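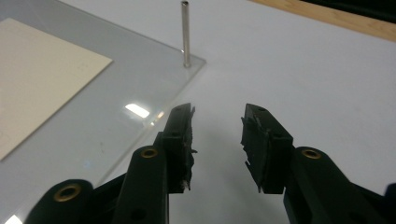
How to ask a good question at an author event

Posted 2019-08-29 by Gunhild Gunnlaugsson

The Grornetgate book weekend comes around again in September, and every year people tell me they wanted to ask something and let the chance go by. I have chaired sessions there and sat in the audience for plenty more. The steps below are the ones I give to our reading group before we go.

Step 1. Read something by the author first

One book is enough. If you only have an evening, read the first two chapters and one recent interview. Interviews are useful mainly for finding out what the author has already been asked. Skarphéðinn Fogh has talked about his years on the ferries in almost every interview he has given, and he will give you the same answer if you ask again.

Step 2. Write the question down

Use a card or the back of your ticket. Write it as one sentence ending in a question mark. If it needs a second sentence to set it up, fine, but stop there. Then read it aloud at home. Questions that look short on the card can take a long time to say.

Mention a page or a chapter if you can. "Why does the brother leave the house on page 87?" will get you further than "Where do your ideas come from?" Authors like to be asked about a choice they made. Unnur Egilsson once spent most of a session on one paragraph of Grultthorpe after a reader asked why it was in the present tense, and it was the best part of the afternoon.

Step 3. Bring a spare

Somebody may ask yours before you do. Have a second question on a different part of the book. The one you thought was weaker often does better in the room. 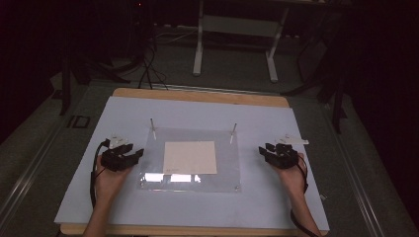

Step 4. Sit where the microphone can reach you

Aisle seats, toward the middle. The people carrying microphones tend to work from the aisles, and the chair can't always see the back rows under the lights. In the main hall at Grornetgate the balcony gets no microphone at all, so if you are up there you need to send your question in on paper before the start.

Put your hand up as soon as the chair opens the floor. Most rooms are slow for the first minute and then there are too many hands. Keep it up until the chair looks at you and nods.

Step 5. Ask it

Wait for the microphone, even if you have a loud voice. Sessions are often recorded, and some people in the room use the hearing loop. Say your first name if you like. Skip the part about how long you have been a fan — you can tell the author that at the signing table. Read from the card, then give the microphone back.

Don't ask for an agent's name or offer a manuscript. Don't give away the ending, either. Half the room may have bought the book that morning.

If you can't be there

Many events take questions by email. Send yours a few days ahead, with the author's name in the subject line, and keep it under 1000 characters. For the Grornetgate sessions, Brian Mosoti sorts the emails and passes a short list to each chair. He tells me the ones that get read out are nearly always the ones he doesn't have to cut.

Arnar Baldursdóttir will be taking questions this year on her new novel, Price, and her session is the one to write in for early. It's a long book (292 pages in small type), so start now if you want to finish before she speaks. Her email questions close the evening before.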